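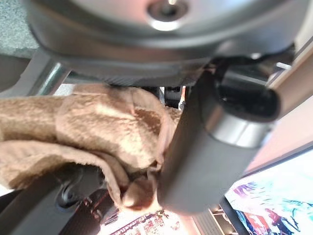
Library > Automation > Product Evaluations > Section 4

Search this collection Enter keyword Go

4. Evaluation of the Mesine Gripper Kit

4.1 Scope

The Mesine kit is sold by Drolex as an add-on for light robot arms. It includes a gripper, a small wrist camera and a one-year service plan. This section reports on its handling of household cloth, a use the supplier lists but does not document.

4.2 Procedure

The kit was run for 12 days in May at the Lakell test site. Each of 1000 trials began with a towel dropped onto the work surface without being folded or smoothed. The arm was required to grasp it, lift it and release it over a tray.

Figure 1. Wrist camera view with a crumpled tan terry-cloth towel at the gripper finger.

4.3 Observations

Grasps taken near a hem failed more often than grasps taken on a raised fold. The supplier's default closing force was kept for the first 600 trials, then lowered for the remainder. Slips increased slightly – pulled loops in the cloth became less common. Setup took six hours, including calibration.

Comments

magalhães_lab: Was the lower force setting saved to the controller, or entered again each day?

tkr88: We have the same kit. Hems are a problem for us too, mostly on thin cloth.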